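Print this page | E-mail this page

Search the archive: keyword, author, year Go

3. Plain Boxes and Remembered Things: How Households Store What They Do Not Use

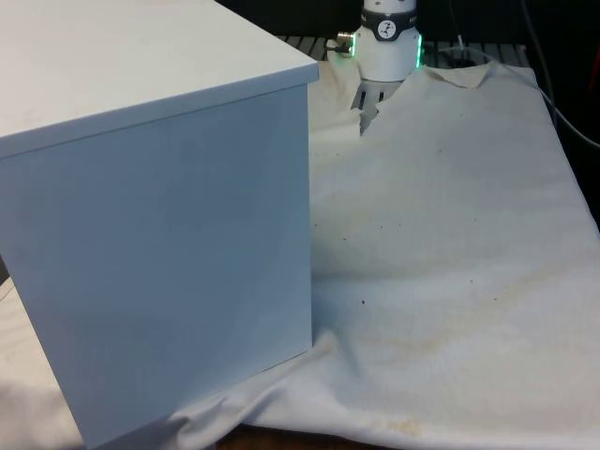 Figure 1. A plain white box, without labels or handles, resting on cloth.

3.1 Why we began with the box

When we first sat down to plan this study, we thought we would be writing about attics. Attics have a fine and well-loved place in the writing on household storage, and both of us grew up in homes where a trip up the ladder was a small adventure. But as the interviews went on, people kept steering us away from the room and back toward the container. They wanted to tell us what their things were in, and whether there was writing on the outside, and who had done the writing. After a while we gave in and followed them, and we are very glad we did.

By a plain box we mean a closed container with no words, pictures, or marks on its outer faces (Figure 1). By a marked box we mean one that carries any sign of its contents, from a printed label down to a single penciled letter. The line between the two was not always as tidy as we would have liked. One woman in Stullitz showed us a box she called plain, and then turned it around to find her late mother's handwriting on the back, which she had not seen in years. We stopped the interview there and had tea, and we later entered the box as marked.

3.2 The households

We visited 141 households in two towns, Stullitz and Skekier, beginning in January. Stullitz is the older of the two, with narrow houses and very little closet space, while Skekier was mostly built in the last two generations and has the deep hall cupboards that people in Stullitz speak of with real envy. Khrystyna-Mariia Tymoshchuk carried out the visits in Stullitz and Samah El-Sayed those in Skekier, and we traded notes by telephone in the evenings, often for longer than we had meant to.

Each visit followed the same loose plan. We asked the person who knew the home best to walk us through the places where unused things were kept, and to choose up to eight closed boxes to talk about. For each one we asked what was inside, when it had last been opened, and what would happen to it if the family moved. Only then did we ask if the box might be opened, and we made it clear that the answer could be no. In seven homes it was no for every box, and we have kept those homes in the study all the same. A person's wish to leave a lid closed seemed to us a finding in its own right, and some of the warmest talks we had took place over boxes we never saw inside.

3.3 What people said about unmarked boxes

We had expected that people would know less about the plain boxes than about the marked ones. What we heard was more mixed than that. Many people spoke about a plain box at length and with great confidence, naming the baby clothes or the letters or the good tablecloths before the lid came up. They knew the box by its place on the shelf, by its weight, or by what had always stood next to it. A retired bus driver in Skekier told us that he could find his wedding shoes in the dark, and that a label would only be for other people.

That last phrase came back to us many times. Labels, in the eyes of a good number of the people we met, are written for somebody else: a spouse, a grown child, the cousins who will one day help to clear the house. Siddiqui makes a related point in an essay on family papers, where the marked folder is treated as a kind of letter to a later reader. We find this a helpful way to look at it, though we would add that plenty of our marked boxes had plainly been labeled in a hurry on moving day, with no reader in mind at all. "Kitchen misc." is not much of a letter.

Moving did turn out to matter a good deal. Families who had moved within the last 10 years tended to have more marked boxes, and they also tended to be less sure of what was in them. They read the label aloud to us and left it at that. In homes where nothing had been shifted for a long time, people more often reached out and touched the box while they talked, as though that helped.

3.4 Some cautions

We should be open about the limits of all this. People chose which boxes to show us, and they may well have chosen the ones with the best stories. We also leaned on a storage diary form from the earlier Jelteck project, which was written with apartments in mind and has no line for sheds or crawl spaces. Several families in Stullitz wrote their sheds into the margins, and we have done our best to include them in the tables that follow in Section 4.

Last updated: 04/07/2024

Print this page | E-mail this page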